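The Letters on the Bakery Wall

8 min read

Deirdre Nic Aodha has a habit of stopping in the middle of the sidewalk. We had barely left the bus station in Nellville before she did it the first time, in front of a shuttered shoe repair shop, with her head tipped back and her coffee forgotten in her hand.

"Look at that R," she said. "Look at the leg on it! Whoever painted that was having a really good morning."

Deirdre paints signs for a living. Shop fronts, boat names, the occasional pub mirror, and once the entire side of a feed store in Astholm, which took her eleven days on a scaffold. She learned the trade from Dorin Ene, who took her on when she was fresh out of a job selling insurance and had never held a proper lettering brush.

"Dorin gave me one letter," she told me when we finally sat down. "Capital S. He said, come back when you can paint it without holding your breath. I thought he meant by the afternoon. I was on that S for two months."

She still has some of those practice sheets, rolled up in a drawer. The early ones lean backward, she says, like somebody walking a big dog. But she loved it from the start, the drag of the brush, the smell of the enamel, the way a stroke goes right when your shoulder does the work and your fingers stay quiet.

I asked what people get wrong when they try it themselves.

"Spacing," she said, before I had finished. "Everybody worries about the shapes. The shapes are the fun bit! What makes a word sit nicely is the air between the letters. Put an A next to a V with the same gap you'd leave between an H and an I and you've got a hole you could park in."

Her cure is to get people moving letters around before they paint any. Cut them out of card, borrow them from a kid's toy box, push them about on a table and squint. 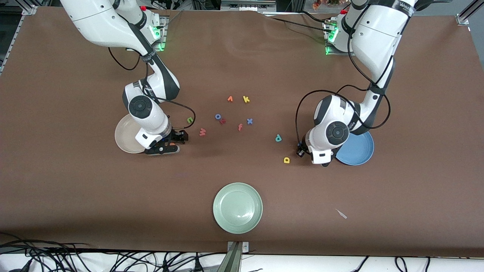 Colorful foam letters and round plates on brown paper.

"You can learn more from ten minutes of shoving letters around than from a whole book," Deirdre said. "And I love books, I have far too many of them."

She runs a beginners' evening now with Alina Voicu, a bookbinder who handles the gilding half. They take nine people at a time. Most come for a birthday present or out of plain curiosity, and a good few come back with a window they want to paint. Kumaresan Acharya was one of those. He runs a noodle counter called Đào on the east side of town, and the name gave Deirdre one of her favorite jobs.

"That first letter, the D with the bar through it – I'd never painted one," she said. "I did pages of them. How long is the bar? How far does it stick out on the left? Then there's the accent on the a, which has to look like it belongs there and not like a fly landed on it. Kumaresan made me redo the accent, and he was right, and now I think it's the best thing on the street."

We walked over to see it at four in the afternoon, when the sun comes straight down the block. It is a deep red on cream, with a thin gold edge, and it really does glow. Deirdre touched the bottom of the glass with one knuckle, checking a corner she wasn't sure about. The corner was fine.

The next big job is the bakery wall, and this is where she gets properly excited. Under the old whitewash there is a faded ad, probably for flour, with only the end of a word showing. The owner, Sânziana Buzatu, could have painted over it. She asked Deirdre to work around it.

"So the new name goes up top, and the ghost stays," Deirdre said. "I've been drawing it every night. I want the new letters to be good neighbors to the old ones – same sort of weight, same wide O. I don't want to copy them. I just want them to get along."

She starts in June, if the wall stays dry. Dorin is coming to look at the S.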